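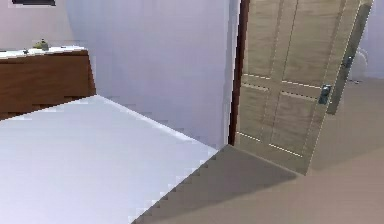 Sim bedroom, robot's view, bed to the left and the paneled door partly open.

July, 4:10 pm

Teleop on the Climow bedroom scene, second block. Task is "drive from the bed to the next room," base only, gamepad. Eun-ji Yeon drove first and I took over after lunch. We're at 58 kept demos now and they look so much better than last week's!

Big change was slowing the turn rate on the right stick. I used to swing wide past the corner of the mattress and then saw back and forth in front of the door. Now I can do one smooth arc, and the paths in the Ra viewer finally lie on top of each other (mostly, Eun-ji's are tidier than mine).

Threw out 2 runs. One clipped the door, and in the other I let go of the stick mid-turn and the robot just sat there until the 880 step limit. Don't want the policy learning to sit there.

Edges are still jagged where the bed meets the floor. Left render settings alone so the whole set matches.

To do:
- start poses closer to the dresser, we have hardly any
- same task with the door at other angles
- ask Canholm if their replay script reads our new action format
- first training run tonight, can't wait to see what it does at that corner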